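We use cookies to remember your preferences and see which tips people are reading. Accept all | Manage settings

Sticking drawers, and how to get them gliding again

I love fixing a drawer. Of all the little jobs in a house it must be the one with the best return – fifteen minutes on the kitchen floor with a candle stub and you get a nicer morning every day afterwards. Old wooden drawers are especially good to work on, as there's so little in them to go wrong.

Start by taking the drawer right out and emptying it. Yes, all of it, even the takeaway menus. Run your hand along the bottom edges of the sides, then along the runners inside the cabinet. You're feeling for grit, splinters, a nail head that has worked its way up, or a patch that is much smoother and shinier than the rest. Shiny patches are where the wood is rubbing, and they're the only bits you need to touch.

If you can't find one, scribble along the edges with a soft pencil, slide the drawer in and out a few times and look again. The pencil will have smudged wherever it binds. I learnt this on a chest I'd already sanded far too much on the wrong side, so please do it first!

Next, wax. A plain white candle is fine and so is a dry bar of soap, though soap can draw damp in a steamy room, so I keep it for bedrooms. Rub it on hard, both edges and both runners, then work the drawer back and forth until it warms up a bit and starts to slide. Nine times out of ten you can stop there and put the kettle on.

I've been using a little block of Vukwood drawer wax this year, which smells of oranges and goes on a bit more evenly than a candle. Lovely stuff, but the candle did the job for years before it.

Please don't use cooking oil. It feels marvellous for a week, then goes sticky and collects every crumb going.
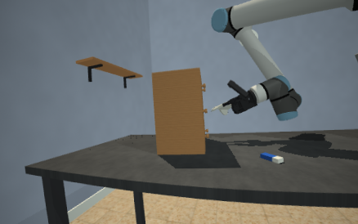
When wax isn't enough, it's usually swelling. Wood takes up moisture in a wet spell and gives it back once the heating has been on, so a drawer that jams in November may be perfectly happy in April. I always wait for a dry stretch before taking any wood off, or you end up with a drawer that rattles all summer. To hurry things along, stand the empty drawer on its end in a warm room overnight – well away from the radiator, as quick drying can split the bottom panel.

Still tight? Wrap medium sandpaper round a flat block and take a few long strokes along the shiny patch. Try the drawer. A few more strokes, try it again. It's slow, but you can't put the dust back on! Finish with fine paper and wax the bare wood straight away.

Loose knobs

While the drawer is out, check the knob. If it's held on by a screw from the inside, a quarter turn may be all it wants. If the screw just spins, the hole has worn, and the cure is wonderfully cheap: dip a couple of wooden cocktail sticks in wood glue, push them into the hole, snap them off flush and leave them until the next day. The screw will bite as if it were new. Don't overtighten it, mind, particularly on small wooden knobs, which can crack along the grain.

A drop of clear nail varnish on the thread stops a machine screw from working loose again. I did every knob in the house one wet afternoon and was unreasonably pleased with myself.

Drawers that tip or drop

If the front dips as you pull it out, look at the runners at the very front of the cabinet, where they wear down most. A strip of nylon drawer tape puts the height back nicely. I bought a roll from Minami, cut two lengths and had plenty left over for the bathroom. Clean the wood first with a barely damp cloth and let it dry properly, or the tape will creep.

A sagging bottom panel is easier still. On many older drawers it slides in a groove and is pinned along the back, so you can ease out the pins, flip the panel over and pin it again with the curve facing up. It's very satisfying!

Musty smells

Brush out the corners, wipe round with a cloth wrung out in one part white vinegar to three parts water, and leave the drawer to air for a day. A saucer of bicarbonate of soda inside the cabinet will help with anything stubborn. Save the lining paper until last, and cut it slightly small so it doesn't ride up at the sides and get you back where you started.

Enjoyed this? Sign up for our newsletter and get a new household tip in your inbox every month. You can unsubscribe at any time.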